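Brimix: hand-held gripper demos for soft bedroom stuff

README, last touched 14 August 2024

Hi! I'm Jummai, and I put this set together with Chibuzor Mohammed over a spring and a good chunk of summer. Brimix is a pile of short recordings of people using a hand-held gripper on cloth in bedrooms: picking up, untwisting, folding, moving things from one end of a bed to the other. We made it to train a policy that has to deal with fabric it has never met, in rooms that haven't been tidied for it.

What you get

There are 1246 episodes from 14 homes in Tavdale. Each episode is one folder with the wrist video, the gripper pose over time, the finger opening, and a small text file with the task in plain words. The task text was typed by whoever held the gripper, so spelling wanders a bit (I fixed the ones that broke my search and left the rest alone). If you want clean labels, use the task_short field – I wrote those myself and they're consistent.

Why bedrooms

Our first try, back in May, was all on a lab bench with a plain gray cloth. The policy learned that cloth beautifully and then fell to pieces the moment we put a patterned one under it. Chibuzor kept saying the background was half the problem, and I kept saying it was the grasp, and we were both partly right! Stripes on top of plaid are rough on a model that leans on color edges to find where one fabric stops and the next one starts. So we went to where the stripes and the plaid are.
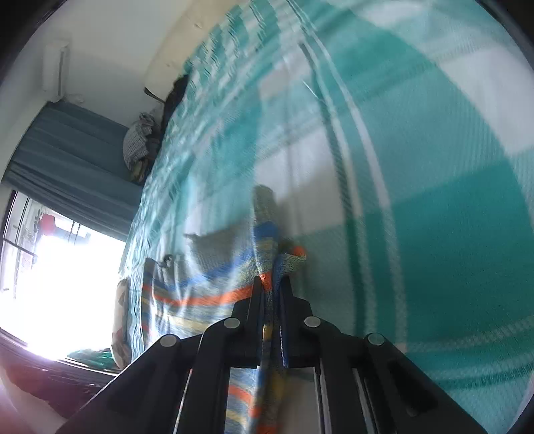 The grasp side is harder to write down. When a knit gets rolled up into a rope, the fingers can close on one layer or on five, and the finger opening alone won't tell you which. We don't label layer count. I tried for one evening and couldn't agree with myself on the second pass, so it's out.

How we trained on it

The baseline is called Ezeani and it's small: a pretrained image encoder, a short history of poses, and a head that predicts the next chunk of motion. We crop out the dark ring the fisheye lens leaves and keep the rest of the wide view, window glare and all. I did try cropping tighter, and the policy got noticeably worse at finding cloth near the edge of the bed.

For testing we held out 446 episodes, split by home, so no bedroom shows up on both sides. Please keep that split if you compare numbers with us. A random split looks much nicer and means much less – we fooled ourselves with one for a whole week.

Things that will bite you

Pose tracking drifts when the gripper goes right up against plain bedding. We flag those stretches with track_ok = 0 but didn't delete them.

Eight episodes have the finger opening stuck at one value from start to end. They're listed in bad_width.txt, and the loader skips them unless you tell it not to.

Daylight varies a lot, and we left exposure on auto. Some windows blow out completely.

The Felletti loader is the only one I keep up to date. The older script still runs, but it reads the timestamps as whole seconds, so your motion will come out choppy.

Questions, or a folder that won't open? File an issue and put the episode number in the title. Chibuzor looks after the tracking code and I handle everything else.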